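4.2 Does the wording of a listing add anything to the price?

The claim we set out to check is an old one among sales agents: that a listing full of praise sells a house for more money. Toivonen, the largest brokerage in Maltness, tells sellers as much in its welcome packet and puts the gain at 4000 dollars for a typical three-bedroom house. We could find no working behind that number. The packet gives no sample, no time period and no account of what the praised houses were compared with.

Our own sample has 328 closed sales from Maltness and Clatimora. For each one we held the full text of the listing, the asking price, the closing price and the number of days on the market. Listings were scored for praise words ("gorgeous," "must see," "awesome"), for plain facts (room counts, age of the roof, type of heating) and for the share of the text set in capital letters. Photos were scored separately, by a second reader who had not seen the text.

A simple comparison does favor the brokerage. Houses in the top third for praise words closed higher than houses in the bottom third. But they were also larger, newer and more often on the east side of Clatimora, where nearly everything closes higher. Once floor area, age and street were entered, most of the gap went away. What was left was smaller than the error on it, and we do not think it should be reported as an effect.

Figure 3. Blue cushion and beige sofa.
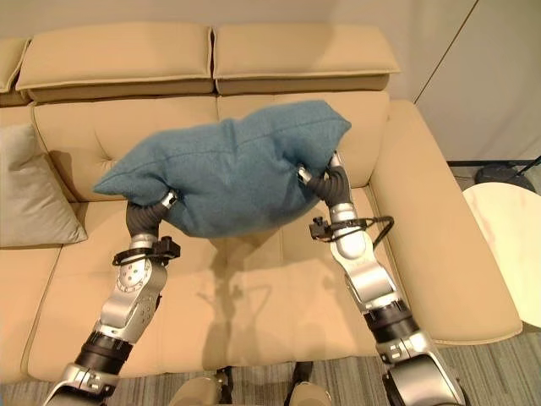

Listing text and listing photos are hard to pull apart, and earlier work has mostly not tried. An agent who writes 30 lines about a living room is usually also the agent who pays for a good photographer and tells the owners to clear the shelves. Our photo score was meant to deal with this, and it does so only in part. It gives one point for an accent color, so a room with a teal-blue cushion and a pale sofa, as in Figure 3, earns the point on the cushion alone. It says nothing about whether the room is a good size or gets any daylight. Buyers presumably care about those things more. The two readers who tested the photo score agreed well on accent colors and poorly on "feels spacious," and we dropped the second item for that reason.

The capital letters deserve a short note of their own. We expected them to go with slow sales, on the theory that agents shout when a house is not moving. They did not. Capitals went almost entirely with the agent: the same people used them for every house, cheap or expensive. Any model that leaves out the agent will read a typing habit as a market signal, and at least two of the models we reviewed in Section 2 leave out the agent.
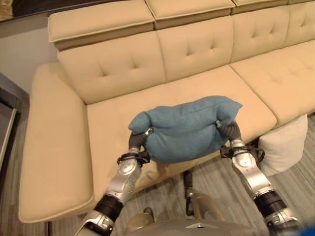
Reading time for this section: 3 min

Days on market gave us a little more to work with. Listings heavy in plain facts sold sooner, and this held within price bands and within each town. We are still wary of it. A fact-heavy listing may weed out buyers who would never have made an offer, which saves showings without changing the date of sale. It may also mark a seller who keeps records, and a seller who keeps records may keep the furnace serviced too. The sales data cannot tell these apart.

We also reran the test with the praise scores produced by Colanell, the software that several offices in Maltness use to grade their drafts before posting. Its grades tracked the length of the text so closely that we doubt they measure anything else. A long listing with every praise word removed by hand lost almost none of its grade.

To settle the matter would take a trial in which wording is assigned by chance, with the photos held fixed. Our rough estimate is that it would need 3000 sales, far beyond what these two towns produce in the time a brokerage is likely to wait. Until someone runs it, the figure in the welcome packet should be treated as advertising. The results by price band are given in Table 5, and the scoring sheet is in Appendix B.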